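Spent Monday defending a table. It's the pale one, light wood, and I've become the kind of person who says "could you use a mat" to adults.

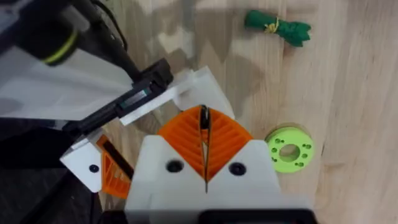 Blond grain, orange fingers.

Abla Haddad wanted to paint it. Paint it! Her reasoning was that pale wood shows everything. Yes Abla, it does, mostly it shows wood.

We compromised, meaning I sent her 4 links about oil finishes and she stopped replying.

Next subject. The lime-green disc. Big hole in the middle, ring of little holes around that. It could be a washer. It could be a wheel hub. I have asked three people what it's for and got three shrugs of varying quality.

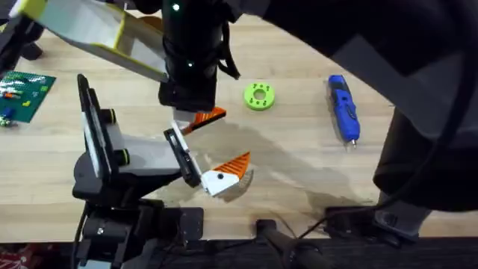

Zaid Qudah's position is that you never throw out a round thing with holes in it, as the day after you do, something will arrive needing exactly that. He has a drawer run on this principle. The drawer does not close.

So the disc stays on the table. I've put it down as "green, round" on the inventory sheet, line 807, right under "string (various)".

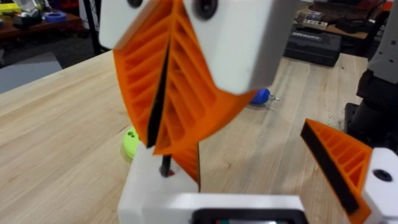 Where was I. Inventory. Awuor Rotich started the sheet in February and it was going to be one page. It now has a tab for food, and by food I mean toy food.

Which brings me to the vegetable. Green, leafy at one end, thin yellow band around the middle. Eamon put it down as asparagus. Awuor changed it to "greens, bunch." Eamon changed it back. This has been going on since before lunch.

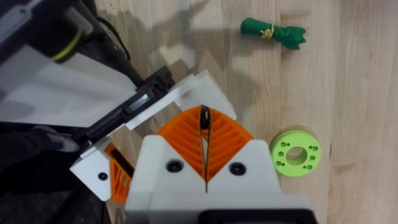
My own view is that asparagus doesn't get that bumpy, but I've only ever cooked it badly so I'm not much of a witness.

Anyway I've locked the cell. It says "vegetable." Complaints to Abla, who has time now that she isn't painting anything.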